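Notes for Week 5: Reading a Room Before You Draw It

Welcome back, everybody, and thank you for the sketchbooks, which I carried home to Broltville in two grocery bags and enjoyed very much (I'm still working through the last of them, so be patient with me). We spent February on single objects, cups and shoes and that stubborn umbrella, and now we move on to tables, chairs and the space between them.

Most of you told me that perspective is the part you dread. I felt the same way at the Fundton evening school, where I drew 38 kitchen tables one winter and liked maybe two of them. What helped me was a habit I still use: before I put down a line, I find my eye level. Hold a pencil flat in front of your eyes, look straight past it, and make a light mark on the paper at that height. Every level edge that runs away from you will head toward that line. Edges below it climb as they go back, and edges above it come down. Take your time with this, and please don't reach for the eraser yet!

Next come the vanishing points. If you are facing a wall squarely, one point will do. If you are looking at the corner of a box or a cabinet you will need two, and they are nearly always farther apart than you want them to be. Tape a strip of scrap paper to each side of your page and let the points sit out there. Felista Temba did this last term with her drawing of the Masanja reading room, and her bookcases sat beautifully on the floor. 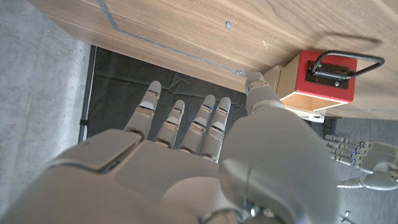 Foreshortening trips up more people than vanishing points do, and it comes from drawing what we know about a thing's length when our eyes are telling us something else. Your own arm is a fine place to practice, stretched out in front of you at the breakfast table. The robotic hand reaching toward the wooden table is the same problem seen from above and behind: the fingers run up and slightly left, and the one second from the left looks the shortest. Draw it at the length you see. Measure with your pencil at arm's length, elbow straight, one eye shut, and compare every part to the same unit.

For next time, read page 17 of the Histmont packet and do 8 small studies of one table, moving your chair between each. Five minutes apiece is plenty. Write your eye level at the edge of every page, and bring a soft pencil, a long ruler and the scrap paper strips, as we will start on ellipses right after the break.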